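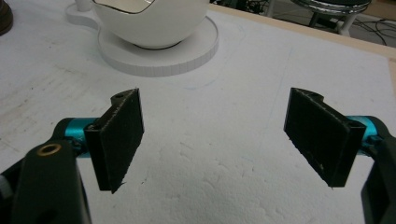

The hand-held gripper coming in over the foam board, with the gold-rimmed pot ahead of it on its ridged base.

Category: Research round-up

Worn fingers and what they taught us

Those of you who came to the open afternoon in October will remember the long trestle at the back and the people walking about with gripper tools in their hands, picking things up and putting them down again. Several of you asked very good questions about it, and I promised Védís Juhl that I would write up her answers properly once the results were in. They are in, and I think they're rather lovely, so do put the kettle on.

The project is called Serorach, and it is our share of a joint piece of work with the group at Haverford. The idea behind it is simple enough. If you want a robot arm to learn a household job, somebody has to show it, and the quickest way we have found of showing it is to do the job yourself with the same sort of fingers the robot will have. You hold the tool, a small camera looks out past the fingertips, and whatever you do with the crockery is recorded from the gripper's own point of view. Later on, a program is trained on those recordings and the arm is set to try the job without any help from us.

All of which was going along nicely until the fingers began to wear. You can see how the pads have roughened, with frayed edges and a little burr at the bottom corner of each one. Our habit used to be to swap pads the moment they looked shabby. Védís wondered whether we were being too tidy. A robot in somebody's kitchen is going to have worn fingers most of the time, she said, and if every recording it learns from shows nice crisp new ones, then we are training it for the first week of its life and no further.

So she set up a comparison. The team recorded 189 demonstrations of the same short job, which was to come in from the front, take hold of a white ceramic pot and set it down again on a round base. They used two groups of pads, one fresh from the packet and one that had already been through a good deal of handling. From those recordings they trained two versions of the program, one that had only ever seen the fresh pads and one that had seen a mixture. The same arm ran both, first with new fingers and then with old.

With new fingers there was hardly anything to choose between the two, and I'm told the Haverford people were beginning to look a bit sorry for us by the end of that morning. With old fingers it was quite another story. The version brought up on fresh pads tended to stop short, closing before it had properly got round the pot, and then it would back off and try again, and sometimes again after that. The mixed version went in and got on with it. Out of eight attempts with the most worn set, it managed the whole job every time but two, and the fresh-pad version was a long way behind. Eight is a small number (Védís made me promise to say so) and she wouldn't want anybody quoting it as though it were settled.

Why it should happen is still being argued over, mostly at lunch. One camp thinks it is all down to looks: the fingers fill such a large part of what the camera sees that a ragged edge is enough to put the program off its stride. The other camp says it is grip, and that a rough pad drags against a glazed pot in a way a smooth one doesn't, so the people holding the tool had quietly changed how they moved. Védís suspects there is something in both. She plans to separate the two by putting new pads on the tool and roughening only the outer edges, leaving the gripping faces as they came, and I look forward to reporting on that in due course.

There is a practical side as well. We now keep our old pads, labelled in a drawer, and every batch of recordings is made with a mixture. Flulen, our sister project on folding cloth, has started doing the same, although they have only five pairs so far and would be very glad of more. If your own group has a box of tired pads that fit a Pamow mount, please don't throw them out! Drop them in at the workshop with a note of how long they have been in use, even if it's only a guess.

The full write-up is being checked by our partners now and will go on the shared drive when they have finished with it. Védís is happy to talk it over with anyone who is interested, and she is usually at her bench until four.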